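Notebook, Monday, August

Court records desk, back table. Coffee made, fan on, still warm in here at 6 in the evening. Writing this up while it's fresh, partly for me and partly for whoever picks up the Gavness file next.

Whiteboard on the table, marker on it in two of these.

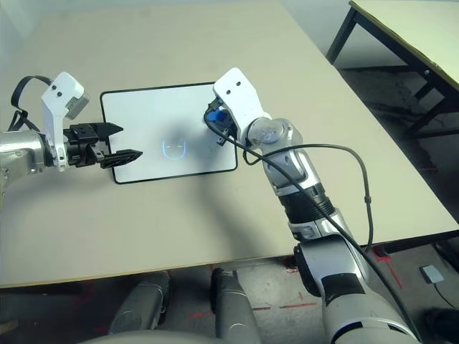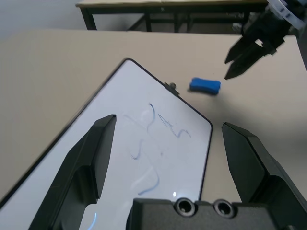
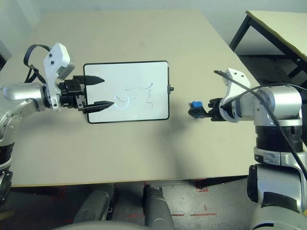

So, the Gavness inquest. I spent most of the day on the index for the hearing transcripts, and I'm happy to say it is finally behaving. We have 231 pages scanned now, and the search tool finds names even when the court typist spelled them two ways on the same page (which happens a lot more than you'd think). The trick was to stop cleaning the text before indexing it. I had been stripping out the line numbers, and the line numbers are how the coroner's office refers to everything, so every time I asked them a question we were talking past each other. Put them back in, re-ran the lot, and it took 38 minutes from start to finish.

The other job was the timeline. We had the police log saying the call about the delivery van came in before midnight, and the Driveo trip record putting the same van out on the Olleck road well after. I went back and forth on this for far too long before noticing that the trip record is in a different time zone from the log. Once I shifted it, the gap dropped to 18 minutes, and that is close enough that I'd like us to stop calling it a discrepancy in drafts. It may still be one! But we should say "the two records differ" and leave it there until we've seen the original log sheet and not the typed copy.

Request for the original went to the Gough courthouse this morning by email and again by fax — they do still answer the fax faster, bless them. The clerk's office closes early this month, so calls before lunch only.

Things I tried that didn't help: reading the handwritten exhibit labels with the text software (hopeless, just type them in by hand), and sorting exhibits by date received. Sort by exhibit number. The dates were stamped in batches and mean very little.

Still to do. Type up the rest of the exhibit labels. Check whether the second adjournment was ever entered in the public register, as I can find the first one and not the other. Ask the lawyers if we can quote from the pathology summary or only describe it. Back up the scans to the second drive, which I keep writing here and then going home.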